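4 min read

The Farkum open day began at 2:00 and the utensil table was third on the route. Jovita Ventura had signed up for it in January. She put one hand in each gripper and closed them twice to learn the travel.

"Sort into the tray," Sarahí Varela said. "Any order. The robot learns from the recording, so don't rush."

"How many recordings do you have?"

"Almost 1,750. Cattaneo wants 2,000."

Jovita took a chopstick first. It rolled on the cloth and she missed it. On the second attempt she came in lower, squeezed, and carried it over. Her mother had set tables for 18 years at the hotel in Flavham and had never once looked at her hands while doing it. Jovita looked at hers the whole time.

"Will it miss too?" she asked. "The robot?"

Sarahí considered this – it was a fair question. "At first," she said, and wrote down the time.

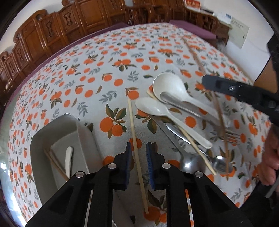

The utensil table, Farkum open day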